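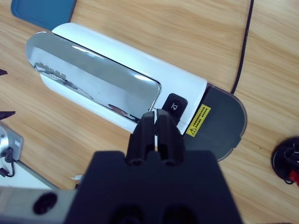

Setting up a wrist camera view for small appliances

Before you start, bolt the arms down and run the homing routine twice. Ours sit along one edge of a wooden table in a shared workshop, and the plates creep if the bolts are only finger tight. Check them again after the first hour.

1. Set the exposure by hand. Auto exposure hunts whenever the gripper passes over chrome. Pick a value on bare wood, then move over the shiniest part you plan to work near and drop it until the edges of the metal are clear.

2. Close the fingers and save that position as zero. If the tips don't meet evenly, loosen the left finger, square it up and tighten again. Lò, our control script, stores zero as a raw encoder value. Mine reads 1,852, but yours will differ.

3. Cap the speed. I use 47 per cent near anything made of glass or glossy plastic, and full speed only over open table.

4. Route the cables. Leave enough slack for a full wrist turn — a cable that pulls tight at the end of travel will shift the camera.
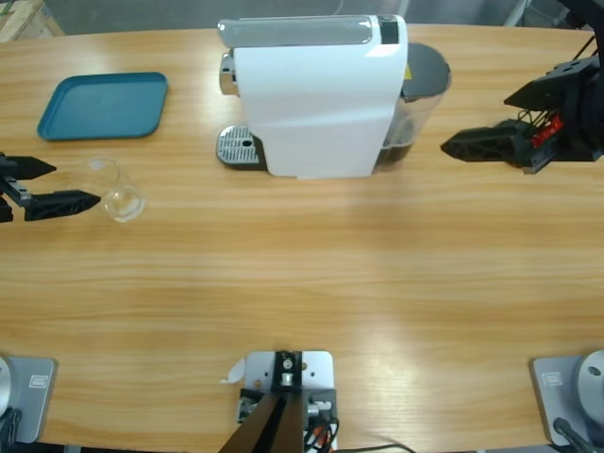
5. Teach the waypoints one arm at a time. Park the other arms first, with their grippers well back from the middle. Toàn Dương wrote our parking macro, and it expects the side arms to move before the centre one.

6. Do a dry run with the fingers open. Keep a hand on the stop button and watch the wrist, as the brackets stick out further than the fingers do.

Save the file under a new name each time. Lachlan Cowie has overwritten mine twice.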